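**Call for participants: people to drive two grippers and have opinions about them**

Flekstead is looking for 5 people to spend part of June picking up laundry with a robot, badly at first and then less badly. The work is paid by the session. You don't need a degree, a portfolio or a passion for innovation. You need two working hands and the ability to fill in a form while annoyed.

We have two grippers on trial. The Akeo has stiff parallel fingers with ridged pads and closes like it means it. The Korletey is softer and slower, and the catalog makes it sound like a spa treatment. Both bolt onto the same arm, both run off the same controller, and each has a loud supporter in our office who has stopped listening to the other. We would like some numbers from people who don't care who wins.

**What you'd be doing**

You sit at a hand controller and steer the arm. The task is always some version of the same thing: take a cloth out of the basket, put it down flat on the mat, pick it up again, put it back. Sometimes it is already folded and has to stay that way. You do this with one gripper until the sheet says stop, then we swap the hardware, you have a coffee, and you do it all again with the other one.

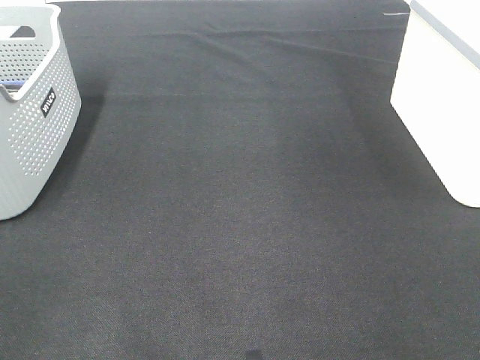
Each participant does 60 scored picks per gripper, spread over several sittings. Practice picks don't count, and you can have as many of those as you like within the first hour. After each block you rate the thing on grip, control and how much you wanted to throw it. The scale runs from 1 to 100 because somebody upstairs likes percentages.

We also switch the camera view on you. In half the blocks you work from the wrist camera only, and in the other half you get the fixed view of the table. People tend to have a firm favorite until we take it away. Please don't decide in advance which one that will be.

**Who we're after**

- Adults who can sit at a desk for two hours with breaks.
- Right- or left-handed. The controller can be set up for either, and we are short of left-handers.
- People who have never driven a robot arm, for three of the places. The other two are for anyone with teleoperation hours behind them.
- Normal or corrected eyesight. You'll be judging the edge of a cloth on a monitor.

If you have worked for Akeo or Korletey, or own a mug from either, we have to turn you down. Sorry about the mug.

**Where and when**

Sessions are in the Vastodby building, room 226, which is at the far end of the corridor however you come in. Morning sessions start at 9:30, afternoon ones at 1:30. Tell us which half of the day you prefer and we will try to honor it — the arm has no preference. 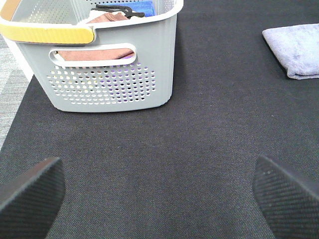
Do I need to be able to fold laundry?

Only to the standard of a person who owns a drawer. The scoring is done on whether the cloth is picked up cleanly, whether it is dropped, and how far the fold has shifted when it lands. Your folding at home is between you and your closet.

**How we score it**

A pick counts as clean when the cloth leaves the surface on the first close and stays in the fingers until you choose to let go. A second close is a retry. Three closes and we move on, with no hard feelings recorded. Drops are logged with the height and the gripper opening, both of which the controller writes down without your help.
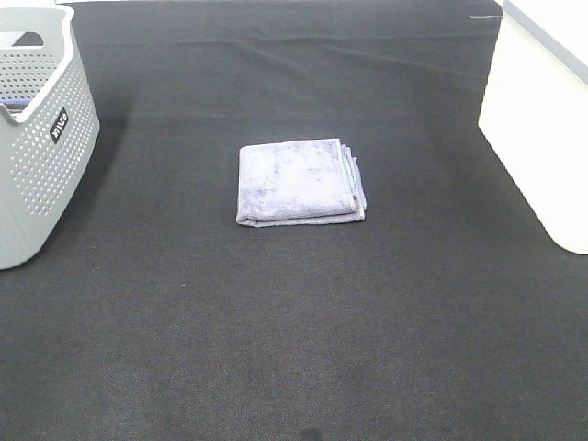

Thickness is where the two grippers part ways, and it is the main reason for this trial. A single layer is a pinching problem. A folded stack is a different animal: the fingers can take all of it, or only the top, and the top on its own tends to bring the rest along in a heap. With a microfiber towel folded into a squarish stack, the layers along one side don't line up exactly, so you will have to choose how deep to go before you close. We want to know which gripper forgives the wrong choice. If you come in from a bad angle, log it as a bad angle, even when it would be more satisfying to blame the fingers.

**How to apply**

Write to the Flekstead trials desk with the subject line "Grippers." Give us your preferred half of the day, which hand you use, and two or three sentences on any experience you have with robots, game controllers, cranes or claw machines. Claw machine experience will be read with sympathy. We don't need a résumé.

We reply to everyone by the end of the month before sessions start. Bring glasses if you wear them, and leave the bulky rings at home.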